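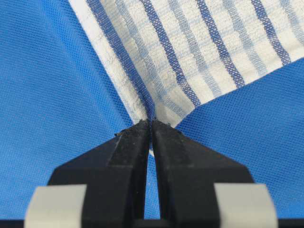
Geschirrtuch, weiß mit blauen Streifen, auf blauem Netzstoff

Start Wäscheverleih Abholung und Lieferung Mitarbeiten Kontakt

Wir suchen Verstärkung für unsere Legestube (Minijob, vormittags)

Liebe Leserinnen und Leser, liebe Menschen mit einem Herz für ordentlich gestapelte Küchenwäsche,

Kekunard verleiht und pflegt Küchentücher für Cafés, Gasthäuser, Kochschulen und seit letztem Herbst auch für zwei Kindergärten in Retville. Wer bei uns Kunde ist, bekommt frische Tücher gebracht und gibt die gebrauchten im Wäschesack wieder mit, und dazwischen liegt eben all das, was in unserer Wäscherei und vor allem in der Legestube passiert. Für diese Legestube suchen wir ab März eine Person, die gern mit Stoff arbeitet und ein bisschen Ruhe mitbringt (und bei uns hoffentlich auch ein bisschen Ruhe findet, jedenfalls nach der ersten Kaffeepause).

Wir sind ein kleiner Betrieb mit sieben Leuten. Unsere Frau am Legetisch, die das viele Jahre mit einer Geduld gemacht hat, um die wir sie alle beneiden, zieht zu ihrer Tochter nach Clanlow, und wir gönnen ihr das von Herzen, auch wenn wir uns noch gar nicht vorstellen können, wie es ohne ihr Radio sein wird. Das Radio bleibt übrigens hier. Sie hat es uns vermacht, mitsamt der verbogenen Antenne.

Worum es bei der Arbeit geht

An einem gewöhnlichen Vormittag kommen 400 Tücher aus dem Trockner und wollen durchgesehen, sortiert, gelegt und gebündelt werden. Das klingt nach viel und ist am Anfang auch viel, aber mit der Zeit bekommt man einen Griff dafür, und dann laufen die Hände fast von selbst, während man sich unterhält oder eben nicht unterhält, ganz wie man mag.

Die meisten unserer Tücher sind die klassischen weißen mit blauen Streifen, wie man sie aus Großmutters Küche kennt. Daneben haben wir rote Karos für die Gasthäuser, glatte graue Gläsertücher und die ungebleichten, die sich das Restaurant Saithong gewünscht hat und die etwas eigen sind, weil sie nach jeder Wäsche ein kleines Stück kürzer wirken. Jede Sorte wird anders gelegt. Die gestreiften falten wir der Länge nach in Dritteln, dann einmal quer, und zwar so, dass die Streifen auf dem fertigen Päckchen außen liegen und gerade verlaufen. Unsere Kundschaft achtet auf so etwas mehr, als man glauben möchte. Bei den Gläsertüchern reicht einmal längs und zweimal quer. Wer zu Hause eine eigene Falttechnik hat, darf sie uns gern vorführen; die Sache mit den Dritteln kam auch einmal von einer Aushilfe.

Beim Durchsehen schauen Sie auf Flecken, gezogene Fäden und vor allem auf Säume und Ecken, denn dort wird ein Tuch am meisten beansprucht. In der Küche hängt man es an der Ecke auf, man zieht es an der Ecke vom Haken, man klemmt es sich mit der Ecke in die Schürze. Ist ein Saum offen, kommt das Stück in den Flickkorb. Hat es Flecken, die schon einmal behandelt wurden und trotzdem geblieben sind, kommt es zu den Putzlappen, und darüber muss dann auch niemand traurig sein. Im Zweifel fragt man. Wir haben lieber eine Frage zu viel auf dem Tisch als ein Tuch mit Curryfleck beim Kunden.

Zu Ihren Aufgaben gehören im Einzelnen:

- Tücher aus den Rollwagen nehmen, ausschütteln und nach Sorten trennen
- Säume, Ecken und Webkanten prüfen
- Legen nach unserem Faltplan (der hängt an der Wand und wird Ihnen in Ruhe gezeigt)
- Bündel binden und mit dem Kundenzettel versehen
- Kleine Saumreparaturen, falls Sie gern nähen; falls nicht, übernimmt das jemand anders
- Die Regale auffüllen und Bescheid geben, wenn eine Sorte knapp wird

Schwer heben müssen Sie dabei nicht. Die vollen Rollwagen schieben die Kollegen aus der Wäscherei bis an den Tisch, und die fertigen Bündel holt der Fahrer selbst aus dem Regal. Stehen müssen Sie allerdings schon eine ganze Weile. Es gibt einen höhenverstellbaren Hocker, den die einen lieben und die anderen nie benutzen, und wir haben im vergangenen Jahr eine weiche Matte angeschafft, von der inzwischen alle sagen, die hätte man viel früher kaufen sollen.

Der Raum

Unsere Legestube liegt im Hinterhaus, Erdgeschoss, mit Fenstern zum Hof. Im Winter ist es dort angenehm warm, weil die Trockner gleich nebenan stehen, und im Sommer ist es, das sagen wir lieber gleich dazu, manchmal zu warm. Dann fangen wir eine Stunde früher an und machen die Hoftür auf. Es riecht nach sauberer Wäsche, aber nicht nach Parfum, wir waschen alles ohne Duftstoffe. Wer empfindliche Haut oder eine empfindliche Nase hat, kommt also gut zurecht. Ein wenig Flusenstaub lässt sich allerdings nie ganz vermeiden, bei einer starken Stauballergie sprechen Sie uns bitte vorher an.

Arbeitszeit und Bezahlung

Es handelt sich um eine geringfügige Beschäftigung an drei Vormittagen pro Woche. Welche Vormittage das sind, machen wir miteinander aus, sobald wir uns kennengelernt haben. Die Schicht beginnt nach dem ersten Trocknergang und endet vor dem Mittagessen, sodass Eltern ihre Kinder vorher in die Schule oder den Kindergarten bringen können. Sie verdienen 375 Euro im Monat, dazu kommt bezahlter Urlaub, und in den Wochen zwischen den Feiertagen am Jahresende ist die Legestube geschlossen. Arbeitsschürzen stellen wir, waschen tun wir sie selbstverständlich auch.

Kaffee, Tee und Wasser gibt es umsonst. Einmal im Monat frühstücken wir alle zusammen, und zwar ausgiebig, und wenn jemand etwas mitbringen möchte, sagt hier niemand Nein, besonders nicht zu Hefezopf.

Wen wir uns wünschen

Eine bestimmte Ausbildung brauchen Sie nicht. Wir hatten schon eine gelernte Schneiderin hier, einen Studenten, einen pensionierten Buchbinder (dessen Kanten waren eine Pracht!) und eine Mutter, die nach langer Zeit zu Hause wieder anfangen wollte und heute unser Büro leitet. Schön wäre es, wenn Sie gern sorgfältig arbeiten und es Sie nicht stört, dieselbe Bewegung oft zu machen. Manche Menschen macht das kribbelig, andere kommen dabei wunderbar zur Ruhe, und das merkt man eigentlich schon nach dem ersten Korb.

Deutsch sollten Sie so weit verstehen, dass wir uns über die Kundenzettel verständigen können. Alles andere lernt sich beim Tun. Im Team werden ohnehin mehrere Sprachen gesprochen, und die Sortennamen sind bei uns so eigenwillig gewachsen, dass sie auch Muttersprachlern erst einmal erklärt werden müssen. „Die Breiten“ sind zum Beispiel gar nicht breiter als die anderen, sie haben nur breitere Streifen.

Alter, Herkunft und Lebenslauf spielen für uns keine Rolle. Die Legestube ist stufenlos vom Hof aus zu erreichen, der Tisch lässt sich auch im Sitzen gut nutzen. Wenn Sie besondere Bedürfnisse haben, erzählen Sie uns davon, wir finden meistens einen Weg.

Einarbeitung

In den ersten beiden Wochen stehen Sie zu zweit am Tisch. Da geht es noch nicht um Tempo, wir möchten vielmehr, dass Sie die Sorten in die Finger bekommen und den Faltplan irgendwann nicht mehr brauchen. Als Übungsstapel nehmen wir 200 ausgemusterte Tücher, an denen man nach Herzenslust falsch falten darf. Danach wechseln Sie zu den leichten Sorten und zum Schluss zu den Tüchern für die Kochschulen, die in gemischten Bündeln ausgeliefert werden und bei denen man die Zettel wirklich zweimal lesen sollte.

Probevormittag

Bevor sich jemand festlegt, laden wir herzlich zu einem Probevormittag ein. Der wird bezahlt, egal wie es danach weitergeht. Sie sehen die Wäscherei, lernen die anderen kennen, legen ein paar Stapel mit und trinken mit uns Kaffee. Bitte kommen Sie in bequemen, geschlossenen Schuhen und lassen Sie Ringe mit hohen Fassungen und lange Armbänder zu Hause, damit bleibt man zu leicht in den Geweben hängen, und das tut dem Tuch weh und dem Schmuck meistens auch.

So melden Sie sich

Ein paar Zeilen genügen uns völlig. Schreiben Sie, wer Sie sind, welche Vormittage Ihnen passen und warum Sie Lust auf die Arbeit haben. Ein Foto brauchen wir nicht, Zeugnisse können Sie mitschicken, müssen es aber nicht. Ansprechpartner ist Zlatko Babić, der die Wäscherei leitet und sich um die Probevormittage kümmert. Sie können ihm schreiben, Sie können einen Brief in den Kasten am Hoftor werfen, oder Sie kommen vormittags einfach vorbei und klopfen kräftig an die Tür zur Legestube. Kräftig deshalb, weil die Trockner laut sind und das Radio meistens auch läuft.

Bewerbungen nehmen wir an, bis die Stelle besetzt ist. Jede Zuschrift wird beantwortet, es kann nur ein paar Tage dauern, weil das Büro und die Buchhaltung bei uns derselbe Schreibtisch sind. Und falls Sie selbst keine Arbeit suchen, aber eine Nachbarin oder einen Neffen haben, zu dem das alles passen könnte, dann geben Sie den Aufruf bitte weiter. Darüber freuen wir uns sehr!

Herzliche Grüße aus der Wäscherei
Ihr Team von Kekunard

Stand: Januar 2020

Kekunard Wäscheverleih, Retville | Kontakt | Impressum | Datenschutz | © Kekunard | Nach oben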